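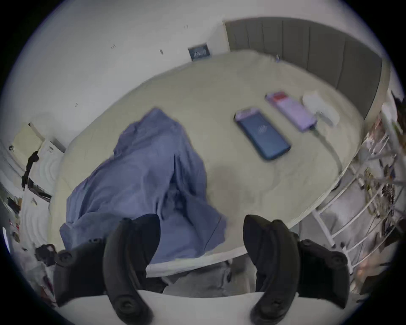

Ostomton Housing Co-op
General meeting, September 2025
Common room, Chornovol building, ground floor

Present: 46 of 54 member households, so quorum no problem. Regrets received from three, rest didn't say. Chair called it to order a bit late, coffee urn not hot yet.

1. Agenda
Approved with one change – laundry moved ahead of bike storage as several people had to leave early for kids. Gutters added under other business.

2. Minutes of the May meeting
Approved. One correction: the hallway paint colour is "oat", not "oak". Paint already ordered, correct colour on the order, so no harm done.

3. Laundry room
Long one. Most of the evening in fact.

Background for anyone who missed May. Lease on the washers and dryers with Plutar runs out at the end of the year. They've offered to renew, same machines, higher monthly charge. Alternative is to buy our own outright and do our own repairs. Four machines total in either case, two and two, floor won't take more without moving the drain.

Repairs and callouts came to $2,228 since last fall. Bulk of it was the left-hand dryer. Plutar says callouts for lint blockage are not covered by the lease, we say the vent was badly put in to begin with. Letter sent, reply recieved, reply doesn't answer the question. Second letter to go.

Discussion, not in strict order:
– General feeling we are paying twice for the same dryer.
– Buying gets us off the lease but then it's our problem when the belt goes at Christmas.
– Question whether reserve fund can cover a purchase. Yes, but then the back steps wait another year. Groans.
– Coin boxes. Keep or drop. Families with babies pay far more than singles under the coin setup. Singles say fair enough, they use it more. Not settled.
– Could we just add it to the housing charge. Some for, some very much against.
– Someone pointed out the coin boxes belong to Plutar anyhow and would leave with the machines.
– Cold wash setting on the right-hand washer does not seem to be cold. To be checked with a thermometer.

Booking. Trial of the Wondeo calendar has run since May. Works alright for those with phones. Sheet on the door is still being used by everybody else and the two don't agree with each other, so we had double bookings most weekends. Proposal: pick one. Straw poll leaned to paper. Counter-proposal that somebody copies the paper sheet into Wondeo each evening, no takers for the job. Left on paper until next meeting, Wondeo trial to lapse unless someone speaks up for it.

Drying. Lines on the roof deck are allowed again now the railing is fixed. Rules as before – off by dusk, nothing on the railing itself, own pegs. Reminder that the indoor racks in the laundry room are shared, a full rack left there for days is not on. Things left over two days go in the bin by the sink and the bin gets emptied to the thrift store end of each month. Notice to be put up so it isn't a suprise. Also heavy bedding: comforters and mattress pads go to the big-drum place on the corner please, they are what burned out the last motor according to the repair invoice. 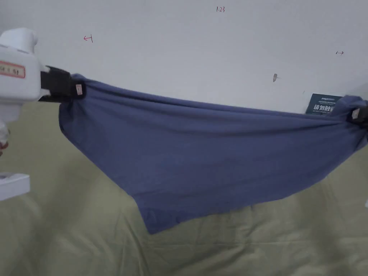
One member asked if the two-day limit could be stretched for people on night shifts, because two days off the rack is sometimes one long sleep and a shift, and she had lost a set of good pillowcases to the bin already. Sympathy in the room. Agreed a note clipped to the rack with unit number and return date buys you up to a week. No note, two days stands.

Same member also wanted it minuted that the sink is for hand washing and not for paint brushes. Minuted.

MOTION: get two written quotes for purchase of machines, one with a service plan and one without, and bring them to the next meeting alongside the Plutar renewal terms. Moved, seconded, carried. One against, no abstentions.

MOTION: clean the dryer vent now, by a proper duct firm, without waiting on Plutar. Carried, all in favour.

ACTION: second letter to Plutar, copy of vent photos and invoices attached. Office.
ACTION: rack notice. Office.
ACTION: thermometer. Unit nearest the laundry offered.

4. Bike storage
Cage is full. Several bikes in there with flat tires and no tags, a couple look to have been there since before the roof job. Tagging week to be held, tags at the office, untagged bikes moved to the shed for a month and after that donated. Question about cargo bikes – don't fit through the cage door. Can go under the stairwell if they don't block the hydrant cupboard. Fire inspector to be asked first, don't assume.

Somebody's kid's scooter is also in the shed, purple, please come get it.

5. Back steps
Contractor came, looked, went. Quote not in yet. Bottom step is soft on the left side, walk on the right. Strip of yellow tape going down in the meantime. If quote comes in under the amount approved in the spring budget, office can go ahead without another vote. If over, back to the membership. Agreed by consensus.

6. Garden plots
Two plots coming free. Waiting list to be followed, no swaps on the side. Compost bin lid is gone again. Tomato surplus is on the table in the lobby, take some, take lots. Hose to be drained and brought in before first frost – last year it wasn't and we bought a new one.

7. Other business
Gutters: east side overflowing over the bench when it rains. Leaves probably. Add to the fall cleaning list.
Fall cleaning day: date to follow once the bin rental is confirmed. Gloves supplied, bring your own rake if you have one.
Noise: reminder that quiet hours apply to the laundry room too. Spin cycle comes straight up through the floor into the ground floor bedrooms. Last load in by nine.
Parking: visitor spots are for visitors.
Lost: one grey mitten, one lid for a casserole dish. Found: a different lid.

8. Next meeting
After the quotes are in. Notice on the lobby board and under doors. Child minding in the small room if enough people ask ahead.

Adjourned. Chairs stacked against the radiator wall, urn unplugged, leftover squares in the office fridge.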